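Notebook, bench two — February 26, 2019

A long entry today, so put the kettle on, Magnus. Eftychia asked me to write down where we are with the grasp-choice work before she takes the Etora figures to the group, and I would much sooner do it while it's all fresh than try to piece it together from my scribbles in a fortnight.

The idea, for anyone coming to this cold: we let the planner pick its own holds on white plastic household things, and we score each hold on whether it sits on a part of the object that can bear a push. Plain white moulding is miserable for depth, as Markos has been telling us since November, and he is quite right. The planner used to go for whatever edge was brightest. The new scoring (Guadalupe's, and a lovely bit of work it is) asks for thickness first and brightness hardly at all.

Large object, both arms

The stool goes upside down over the black cloth, legs in the air. I was curious whether the planner would split the job sensibly between the arms, one on the middle of the underside and the other down at the root of a leg, where the plastic is thickest. The old scoring loved the tips of the legs, and you can imagine what that did for the leverage.

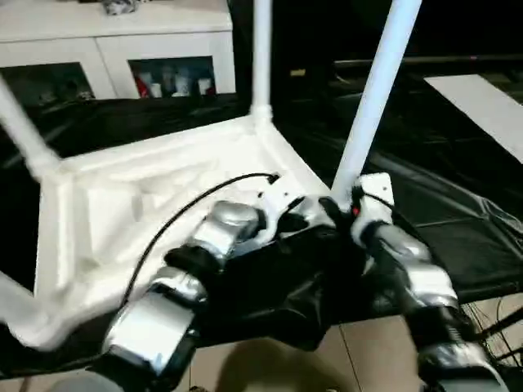 Small object, wrist camera

The caddy is a different sort of trouble, all thin dividers and odd-shaped compartments, and from close up one pale wall looks very like the next. I had the planner choose from 1000 candidate holds, and after the thickness check 203 were left, which is fewer than I'd hoped for but a good deal easier to look through over a biscuit. I went for an upright divider, pinched from both sides, as the fairest test of the close-range view. The white cylinder with the ribs stays at the back of the caddy for now — Rizal would like it kept in, as the upper part of the gripper comes so near it and the collision margin ought to know.

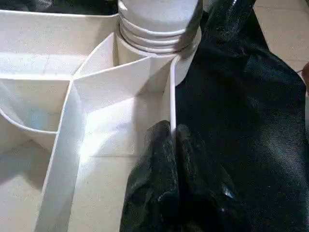
Still to do

Rerun the caddy set with the Sarantis weights, same seed. Ask Guadalupe whether the thickness term can be softened for dividers, as I suspect it throws away perfectly good holds on thin walls. Markos to compare his depth maps with mine before we change the lighting, please, and not after! The log is in the Wekico folder under today's entry, with the two scoring files next to it. I've left the margin as it was.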